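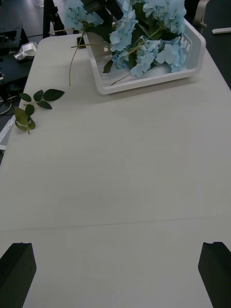 Artificial hydrangeas, pale blue, in a white basket.

Home Posts Archive Contact

Blog > Health > Water

Print this page | E-mail this page

The Giststead boil notice, written down while I remember it

July 19, 2024

The boil water notice was lifted for the last part of Giststead this week, so I can drink from my own kitchen tap again. I kept a rough diary all through it and a few people have asked me to put it somewhere they can find it. I used to work in a hospital laboratory, on the bench, mostly stool samples, and I have tried to keep what I know from that separate from what I picked up as a customer.

The organism was Cryptosporidium. It is a parasite, not a bacterium, and it gets into water from animal or human faeces. In our case the final count was 117 confirmed cases, meaning people who sent in a sample and had it come back positive. The real number of people who were ill will be higher. Most people with a bad stomach stay at home and wait for it to pass, and I would guess that in my road alone there were several who never rang the surgery.

The first I heard of it was at the chemist's, where they had run out of rehydration sachets. The notice itself came through the door a few days later. It said to boil all water used for drinking, preparing food and cleaning teeth, and let it cool. It had a map on the back with a thick line round the affected postcodes. The line went down the middle of our street, which caused some bad feeling, and two days later it was redrawn to take in both sides.

People asked me why they did not simply put more chlorine in. Cryptosporidium has a tough outer shell in the stage that passes through water, the oocyst, and it will sit in chlorine at tap water strength for days without coming to much harm. Boiling kills it. Ultraviolet treatment at a works will deal with it too, and good filtration will hold most of it back. The everyday chlorination that protects us from so many other things does very little here. That is also the reason you are told to stay out of swimming pools for two weeks after the diarrhoea stops. I saw that advice ignored more than once.

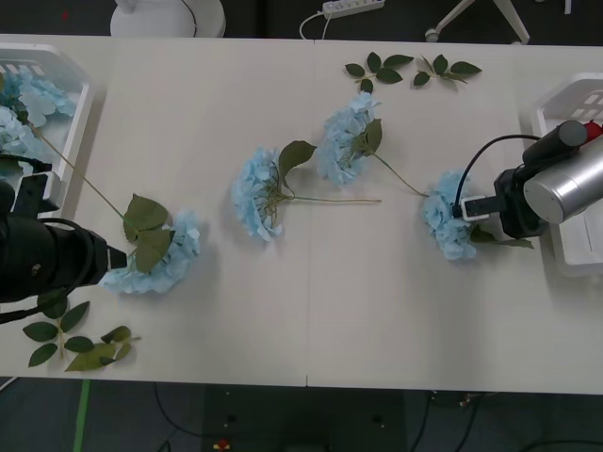 Hydrangeas and green leaves laid out on the white table.

The water comes to us from the Rallis works, up behind the golf course. It was opened in 1981 and has been run by Steritmont for as long as I have lived here. Steritmont held a public meeting in the school hall and I went. They had put out 200 chairs and it was standing room by the time they started. The man speaking for them was polite and plainly tired. His account was that heavy rain in February had damaged the cover of a storage tank, that the damage had been logged and patched, and that the patch had later let in run-off from a field where there had been sheep. The continuous sampling picked up oocysts in the treated water. It was only after that result that anyone looked at the tank again.

He was asked how far the field was from the tank and said 50 metres. There was a lot of noise after that.

I had a question of my own, about typing. When a lab finds Cryptosporidium in a patient it is most often one of two species. Cryptosporidium hominis is found mainly in people, and Cryptosporidium parvum in people and in young farm animals, calves and lambs especially. If the patients all have the same subtype of parvum and so does the water, you have a fairly strong case that the one came from the other. If they are a mixture, then you start thinking about pools, nurseries and holidays. He said the typing was still with the reference laboratory. We have since been told that most of the samples matched. I have not seen the report and will update this when I do.

On symptoms, for anyone who has found this page because they have it now. It usually starts around a week after you swallow the thing, though it can be anything from a couple of days to nearly two weeks. Watery diarrhoea, cramps, feeling sick, sometimes a low fever. It can ease off and then come back, which upsets people who thought they were over it. Two weeks is ordinary. Three is not unusual. For a healthy adult there is no particular drug given in this country as a matter of course, and you are left with fluids and patience. For somebody with a badly weakened immune system it is a different matter altogether and they need to speak to their doctor straight away.
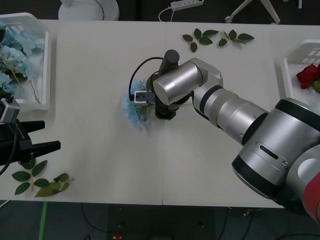
I was ill for nine days. My husband was not ill at all, although he drinks more tap water than I do. He takes it mostly as tea, so perhaps that is the answer, but I would not lean on it.

The boiling was dull more than difficult. I did two big pans at night with the lids on and decanted them in the morning into jugs. We got through an absurd amount of gas. The things that caught me out were small ones. Ice cubes, which I had made before the notice and went on using for two days. Rinsing salad. The toothbrush, over and over again, half asleep. The water for the dog, which we did boil in the end after ringing the vet. Washing up was allowed in hot soapy water as long as everything was dried properly, and baths were allowed as long as nobody swallowed any, which is easy to say if you do not have a three-year-old.

Then there was the Puvico business. Puvico is a jug filter and the hardware shop had a stack of them by the till with a handwritten card saying they were good for the outbreak. They sold out in an afternoon. I bought one. The leaflet inside talks about taste, limescale and chlorine and makes no claim about parasites anywhere. To take out oocysts you want a filter with an absolute pore size of one micron or smaller, made and tested for the job, and an ordinary carbon jug is not that. I took mine back, and the shop gave me my money and removed the card. The leaflet was perfectly straight about what the jug did. The card was the trouble.

I put a short note about this on the residents' page at the time and had a good many replies, mostly sensible.
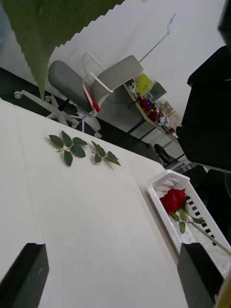 Elaheh Shojaei wrote that she had been boiling the filtered water anyway, so no harm was done in her house, but that her mother across town had stopped boiling the day she bought the jug and was ill the week after. She wanted to know whether the notice could have mentioned jug filters by name. I think it should have. It said "do not rely on household filters" on the second side, under the telephone numbers, in small type. Her mother reads large print and had not turned it over.

Shahram Rashti wrote to say the notice had reached him only in English and only on paper, and he had ended up translating it for three flats on his staircase. Steritmont did put translations on their website. You had to know they were there.

Compensation is a flat sum off the next bill, and it is meant to come without our having to claim. Ours has not shown up yet. If you pay through a landlord you will probably need to ask.

When the notice is lifted for your postcode you are supposed to run the kitchen tap for a few minutes before using it, throw out any ice, and clean anything plumbed in, such as a fridge dispenser or a softener, by whatever method the maker gives. I did the tap and the ice. We have no dispenser. I had a glass of water at the sink afterwards and it tasted of chlorine, more than I remember it doing before, though I may have got used to the boiled.

There is a second meeting planned for when the report is published, in the same hall. I will go, and I will put the date up here once they have fixed one.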